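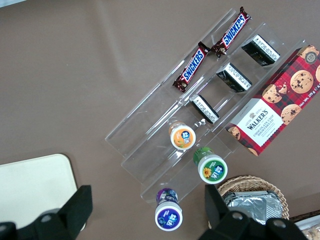 Kalport Clear Tiered Display Stand
Item no. 922

The Kalport is a clear acrylic stand for small goods at the counter, in a break room, or on a reception table. The tiers rise one behind the other, so the products in the back stay in view when the front is full. The acrylic is transparent and takes the color of the table under it. On brown furniture it looks brown, and on a white counter you see mostly the edges.

What fits on it

Chocolate bars such as Snickers lie well along the top tier. Small rectangular boxes go on the tier under it, and we recommend to leave a little space between them, so that the fingers of the customer can take one without moving the others. A bigger flat box, for example Walkers Chocolate Chip Shortbread in the 175 g size, can lie on the lowest part. It may go a bit past the stand onto the table – this does no harm, the box rests flat.

Tall bottles and round cans are not suitable. For these please look at the Surero rack, which has a front rail.

Dimensions and material

Length of each tier: 600 mm
Material: clear acrylic, polished edges
Assembly: none, the stand comes in one piece
Feet: four transparent pads, supplied in a small bag, to be glued by the customer
Color: clear only

Cleaning

Use lukewarm water, a drop of dish soap, and a soft cloth. Do not use window cleaner or alcohol, they make the acrylic cloudy with time. Paper towels leave fine scratches, especially on the top tier where the light falls. Crumbs in the corners come out easily with a dry paintbrush.

Price labels

Paper labels with strong glue are difficult to remove from acrylic. We sell Kimar clip holders that slide on the front edge of a tier (item no. 967, bag of 100). They can be moved from one tier to another and do not leave marks.

Delivery

The stand is packed in foam sheets and a double carton. Please keep the carton until you have checked all the edges. If a corner is chipped, send us a photo and we replace the stand without asking for the old one back. Orders confirmed before noon leave our warehouse the same day, except in December, when it can take one day more.

Customer comment

"We have two of them at the Chauvin guest house, one near the coffee machine and one at the front desk. I would like a version with a small lid for the summer, but for packed sweets it is very good." – Marcelle Marty

Questions about sizes or larger orders: Lenuța Radu, customer service. Please mention the item number in your message.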